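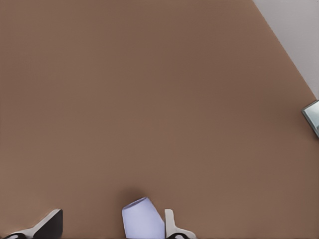
3. Reading the Jackets

3.1 Where the books came from

I wanted books that people had handled. My first idea was to work from publishers' catalogs, and I spent most of a summer doing that before giving up on it, as catalog copy gets revised so often that I could never be sure which version a reader had met in a store. So I went to the shelves at Plomwood, the public library system where I also happen to borrow my own reading, and pulled 300 works of narrative history, all nonfiction, all written for a general audience. If a book had lost its jacket I put it back. If the jacket was there but a library sticker sat on top of the quotes, I held it up to a window and did my best (the results are marked as partial in the appendix, and I left them out of anything that depends on exact wording).

Narrative history is a slippery label, and I'll admit I used it loosely. I took in shipwrecks, swindles, trials, strikes, expeditions, and a great many murders. I kept out memoirs by people who took part in the events, and I kept out anything with a textbook price. Biographies gave me the most trouble. In the end I let them in when the subtitle promised an event and left them out when it promised a life, so a book about a banker's downfall counts and a book about the same banker from cradle to grave doesn't. Reasonable people would draw that line somewhere else, and I'd love to see somebody try.

3.2 What I counted as a blurb

A blurb, for me, is any sentence of praise printed on the outside of the book or on the flaps and credited to a person or a publication. Praise pages at the front didn't count. Those go on forever in paperbacks, and I doubt many browsers get past the first one! Unsigned copy didn't count either, even when it called the book gripping, and it nearly always did.

For every blurb I wrote down who said it, where it sat on the jacket, and whether it was written for the book before publication or lifted from a review afterward. That last part was harder than I expected. Lirenine, whose paperbacks turn up all over my sample, runs both kinds together in the same type with the same little dash before the name. Where I could find the original review in the Zatura index I compared the two texts, and where I couldn't I filed the blurb as unknown and moved on.

The ellipses were the fun part. I had read plenty of complaints about critics being trimmed until a lukewarm line sounded like a rave, and I went in hoping to catch a few. I matched 101 blurbs to full reviews. In 30 of them the cut changed the sense of the sentence in a way that I'd call unfair to the critic. The rest were shortened for length, usually by dropping a plot detail or a comparison to some other book, and I can't get very worked up about that. A typical unfair cut keeps the adjective and loses the "if only." One reviewer wrote that a book would have been thrilling with a hundred pages taken out, and the back cover kept the thrilling.

3.3 Titles that shout

I also coded the titles, and here I needed help. There were 2 coders, me and a graduate student from another department, and we worked from typed lists so that neither of us could be swayed by the artwork. We marked a title as loud if it contained a crime, a threat, a boast, or a first-person claim. We disagreed more about boasts than about anything else. Is "The Greatest Voyage" a boast? My partner said yes, I said it depended on the voyage, and we settled it by treating every superlative as loud.

The jackets themselves got a simpler treatment. I noted the main color and the size of the title against the size of the author's name, and I gave up on describing lettering after a single bad afternoon. Color names are a mess, by the way. I started out with words like sand and khaki and found I wasn't using them the same way from one week to the next, so I folded everything from a muted tan-brown like the tabletop in Figure 1 up to a dark chocolate into one group called brown. Old-map covers fall into it almost without exception, and so do most of the westerns-that-aren't-westerns.

What interested me was whether loud titles come with quiet blurbs. I had a hunch that a publisher who puts a murder in the title will reach for a critic who says "sober" or "careful" on the back, to reassure the kind of reader who'd like some footnotes with the blood. The Yakubu scheme, which I borrowed for sorting praise words, already separates thrill words (gripping, explosive, breathless) from trust words (meticulous, balanced, authoritative), so I used its lists as they stand and added only "unputdownable," which I put with the thrills. Words that fit neither list, such as "timely" and "important," went into a leftover pile. It grew quickly. I come back to it in Section 5, where "timely" gets a table to itself, and the counts for loud and quiet titles are in Section 4.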